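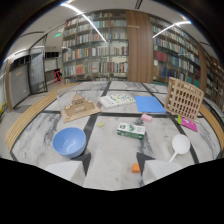 The marble table, with cardboard building, bowl and ladle.

My aunt believed a table was for eating at. Mine has a cardboard building on it, tower and all, and I have come to think she was wrong. A bare table is a hotel lobby - handsome, and you can't wait to leave. Marble makes it worse, being so pleased with itself. Put an empty blue bowl on it, a ladle with no soup in sight and a pink eraser, and it calms down. Marjatta Heiskanen tells me to buy a cabinet. I've priced one at Fosstead. It costs 224 dollars and has doors, so I'd never see the ladle again.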